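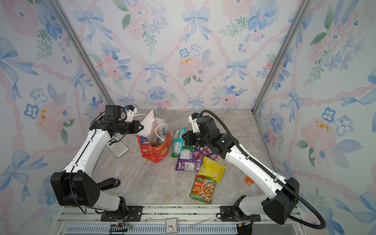

Skinden cell

The Skinden cell is a two-armed tabletop robot workstation used for bagging and sorting small household goods. It pairs two lightweight arms on a shared aluminum rail with a three-sided enclosure, and it is best known among the people who run one for how much of it can be taken apart, cleaned and put back together with hand tools. The name refers to the whole station: rail, arms, grippers, wrist cameras, floor and walls. The arms alone are usually called the Vora pair, after the workshop that assembles them.

Layout

Both arms stand at the near edge of the work floor and reach away from the operator. Each is fixed to its own black mounting plate, and the plates are bolted to the rail. This arrangement leaves the floor itself free of hardware, and it gives the two grippers a wide shared zone in the middle where one arm can steady a bag while the other brings something to it. Watching a well-tuned pair do this is a real pleasure, and it accounts for much of the affection the design enjoys.

The walls are plain panels held between corner posts. They can be covered with almost anything. Early cells were left white, but printed wallpaper soon became common, and many operators now change the covering whenever they change the set of goods. Florals, stripes and checks are all in use. The floor sheet is changed less often, as it has to be leveled again each time.

Setting up

A new cell is built from the rail outward. The rail is clamped to the bench and checked with a level along its length and then across it. The mounting plates go on next, with their bolts only finger-tight. The arms are lowered onto the plates one at a time, left arm first, and the bolts are brought up in a cross pattern over three passes. Standard spacing between the base centers is 42 centimeters, a distance settled on by Abundio Hinojosa when he wrote the first assembly notes at the Tudier works. His notes are still passed around, coffee stains and all in the scanned copy, and the chapter on plate alignment has hardly been altered.

Cabling follows. The thick ribbed sleeve on the right arm is the part that most often gives trouble. It needs enough slack to let the elbow fold fully, but a loop that hangs too low will catch on the rail when the wrist turns. Hinojosa's method is to fold the arm by hand into its tightest pose, fasten the sleeve at the wrist, and only then let the lower end find its own place beside the base. The thin cable along the left forearm is much more forgiving.

Once both arms are powered, the cell is homed. Each joint is driven slowly to its reference mark and back, and the two grippers are then brought to a shared point above the center of the floor. The tips should meet without pushing on each other. If they don't, the fault is nearly always in a plate that was tightened unevenly, and the bolts are loosened and the whole pass done over.

Loading the floor

A freshly aligned cell is checked with a loaded floor before it goes into regular use. The usual load is an upright bag and an assortment of packets with different surfaces: shiny, matte, stiff and soft. Glossy snack bags make a splendid test, as they bend light into the wrist cameras and slump when squeezed. Packets are set down in a loose group with their edges overlapping, and the run is repeated with the group turned and shuffled.

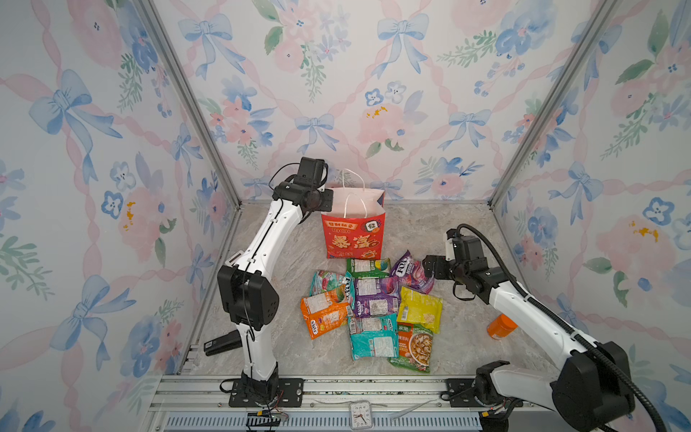

A loaded Skinden cell, with a red gift bag at the back and snack and food packets in front of it.

Bags with stand-up handles are favored for the check. A handle that arches over the opening is a fine little obstacle, and a gripper that is out of line by even a small amount will brush it on the way in. Operators learn to read these touches. A brush on the near side points to the shoulder joint, while a brush on the far side usually means the wrist camera has shifted in its bracket.

Routine care

The care schedule is counted in cycles, one cycle being a single pick and release by either arm. At 1,450 cycles the gripper pads are wiped with a damp cloth, dried and looked at under a lamp. Salt and sugar dust from torn packets builds up in the grooves and makes the pads slick. At 2,564 cycles the pads are replaced, the base bolts are checked with a torque wrench, and the homing routine is run again from the start. The odd-looking second figure comes from the original pad tests and has never been rounded off.

The slotted channel at the front of the rail should be vacuumed whenever the cell is idle for a day. Crumbs, clipped ends of cable ties and tiny screws all find their way into it. Many shops do this on a Thursday, along with the floor sheet, which is washed with mild soap and never with solvent.

Wallpaper needs little attention apart from the lower corners, where the covering can lift near the posts. A strip of double-sided tape is enough.

Common repairs

The most frequent repair is a worn wrist bearing. It shows first as a faint tick when the gripper turns under load, and later as a wobble in the camera picture. The wrist is removed as one piece after four screws and two connectors are undone, and a practiced hand can have it off and back on in 17 minutes. The bearing itself is a stock part supplied by Fankhauser.

Elbow joints rarely fail. When one does run stiff, the cause is often a pinched cable, and the cover should come off before anything is ordered. Base connectors can work loose on cells that share a bench with other machinery — a cell that stops at random and restarts without complaint should have both of them reseated before any other test is made.

After any repair to an arm, both arms are homed again, including the one that wasn't touched.

See also

Vora pair
Plate alignment
Wrist bearing
Gripper pad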